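Teaching a Gripper to Hang Up a Coat

A research group at Bilberg has spent the past year collecting coat-rack demonstrations by hand, and its results say something about how much data a simple household chore needs. 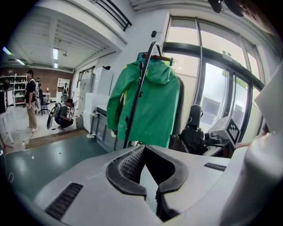
A chore with too many shapes

Hanging up a jacket takes a person a few seconds. For a robot it has long been an awkward job. A box or a cup keeps its shape when it is picked up, so a program can plan a grasp, carry out the grasp and expect the object to be where it was. Cloth does not behave that way. A hood flops over the collar, a sleeve catches on the pole, and the hanger turns on its hook as soon as something touches it.

The Bilberg group, which works under the project name Skultness, set out to learn the task from human examples. Its members did not begin with a robot arm. They began with a hand-held gripper that a person carries to the rack and works directly. The gripper has soft black jaws with a fine texture on their inner faces, and a camera on the tool records what the jaws are facing. The recordings are later used to train a policy, the piece of software that looks at camera images and decides where the gripper should move next.

The appeal of this method is speed. Driving a robot arm by remote control is slow, and a new operator can need days of practice. With the hand-held tool, most people in the group could record usable demonstrations within an hour. The tool also goes wherever its user goes. The group recorded in its own workshop, in hallways, and in a nearby office belonging to Kuster, a small firm that makes garment fixtures.

What was recorded

The task was kept narrow. The jacket starts on its hanger on a rack. The gripper must take hold of the hanger near the neck, lift it clear of the rack, move it to a second hook and let go. A trial counts as a success if the jacket is still on the hanger at the end and the hanger is on the second hook.

The group first collected 30 demonstrations, all with one jacket and one rack. It then added more in stages, up to a final set of 120. From the second stage on, people were asked to change something between recordings: the jacket, the height of the rack, the direction they came from, or the room. They were also asked not to tidy up first. Rooms were recorded with people working in them and with bags and bottles left where they stood.

That last instruction caused some argument. Clean backgrounds make it easier to see what a policy is paying attention to, and a few members wanted to keep them. The group settled the matter by training on both kinds and comparing the two.

Results

Each trained policy was run on a robot arm fitted with the same type of jaws. The main test was 100 trials on jackets and racks that did not appear in the training recordings.

The policy trained on the first 30 demonstrations did well on the original rack and poorly elsewhere. It would reach for a point in space where the hanger had been during recording, even when the new rack was lower. Adding more recordings of the same rack helped very little. Adding recordings from other rooms helped a great deal, and the policy trained on the full, varied set finished most of its trials.

The comparison of clean and cluttered rooms came out clearly in favor of clutter. Policies trained only in tidy settings tended to stop or drift when a person walked behind the rack. The others mostly carried on.

Three kinds of failure made up nearly all the rest. In the most common, the jaws closed on the collar along with the hanger, and the jacket slid off during the lift. In the second, the hanger swung after contact and the policy lost track of its neck. The third was glare. Large windows behind a rack wash out the image, and thin dark hangers in particular were hard to pick out against them.

What comes next

The group plans to add a simple force reading to the jaws, which should let the policy feel when it has caught fabric as well as the hanger. A second site, at Dudstead, began recording in April with heavier coats and with shirts on thin wire hangers. Early recordings from there have not yet been used in training.

The method has limits that more data may not fix. A person holding the tool can twist and lean in ways a fixed arm cannot follow, and a share of the demonstrations had to be thrown out for that reason. The group now marks the arm's reach on the floor with tape before each session and asks people to stay inside it.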